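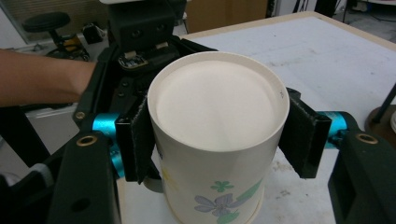 The purchase order for a hand-held gripper is a short document, and the budget behind it should be a long one. At Pindeo, which fits out small automation benches for packaging firms and teaching workshops, Colette Besson has taken to asking new customers for their list of consumables before she will quote for the hardware. Most do not have one. They have a figure for grippers and a figure for a computer, and they expect the rest to come out of a general pot. The rest includes the contact pads. Where a paper cup is clamped upside down between two black pads, the faces pressing on its wall are rough and fuzzy-looking, and a face of that sort should be bought as a spare part with its own line, its own supplier and its own delivery time. Paper is a demanding material to budget for. The wall of a cup gives, the rolled lip does not give in the same way, and the pad has to hold both without a change of tooling.

Besson's planning sheet divides a bench into four headings: contact parts, moving parts, services and furniture. The order is deliberate. Contact parts are the cheapest items and the ones most often bought late.

Contact parts

Pads should be ordered in matched sets. Replacing one side only gives a grip that pulls the workpiece off centre, and the fault is then looked for in the linkage, where it costs more to find. Pindeo's rule is two spare sets per gripper at the time of first order. A customer working with a pair of grippers therefore begins with four spare sets on the shelf, and reorders when the third is opened.

Workpieces belong under the same heading. A buyer who intends to handle cups should buy cups, from one batch, and enough of them. The usual allowance is 200 for the first month of use. Creased cups can be kept for practice but should be stored apart from the sound ones, as a softened wall will pass a grip setting that crushes a new one or drops it. Printed cups are acceptable and often cheaper. If a camera is to be used, the print ought to be the same throughout the batch, and the batch number should be written in the log.

Moving parts

Sylvain Pichon, who looks after purchasing for the training workshop at Brunar, works from a different sheet and reaches much the same result. His concern is joints. A hand-held gripper has several small pivots, each with a ring or bush and a screw, and he will not approve a unit unless the maker supplies a drawing with those parts numbered. He has turned down a cheaper model on this point alone.

"The price of the gripper is the price of the first one," he says. "I am buying the second and third repair as well, and I want to know what they are called."

He asks suppliers for three things in writing: the smallest part that can be bought separately, the time taken to deliver it, and the tool needed to fit it. Where the smallest part is a whole finger, he adds 20 per cent to the quoted price before comparing it with the others. The percentage is his own and he does not claim much science for it. It has stopped arguments.

Paired grippers need a further line. When both hands are occupied, the operator cannot steady the work, shift a cable or write anything down. Any task of this type should be costed with a second person present for set-up, even if the work itself needs one. Pichon charges that time to the equipment budget for the first month and to the workshop afterwards.
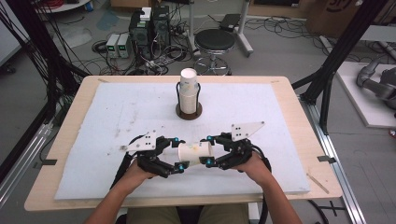 Two-handed work at a covered table: one cup held on its side between paired grippers, with the stacked cups in a round-based holder further back.

Services

Services are where small budgets usually fail. Power, data and cable are quoted separately, by different people, and each assumes that another has allowed for the routing. Two cabled hand tools, with a cable leaving each grip, need enough slack for the full reach of the arms and a path that does not cross the operator's lap. Besson measures this with string before ordering. She adds a metre at the tool end and a metre at the rack end, and records both, so that a replacement cable can be bought to length.

Bench power supplies and computers are often put on the floor while a layout is being settled. There is no objection to this for a trial. The permanent position, however, should be costed at the start: a shelf or rack, cable tray, a labelled mains strip and an hour or two of an electrician's time. Koivisto and Erex both list a small floor rack that Pindeo specifies for this purpose, and the choice between them is generally made on depth. A customer who leaves the item out tends to buy it in February, when there is budget to use up, and then pays for the wiring twice.

Furniture

The table is easily overlooked. It should be deep enough for both forearms to come in over the front edge with the work held clear of the surface, and the operator's seat should be chosen after the table. A pale board laid on top is a sensible purchase. It can be changed when scuffed, and it spares the wood. Two boards are ordered, one being kept flat in store.

A holder for stock should have a base wide enough to stay put when a cup is drawn from the stack with a gripper. Light holders tip, and tape is a poor cure.

For a single bench of this kind, excluding the grippers and computer, Pindeo's current planning figure is some 3,000 euros. Besson breaks it down as one third services, one third furniture, and the remainder split between pads, workpieces and small fittings. Pichon's last bench came in slightly under. He has moved the difference to spare pads, and is waiting for the supplier to confirm the part number.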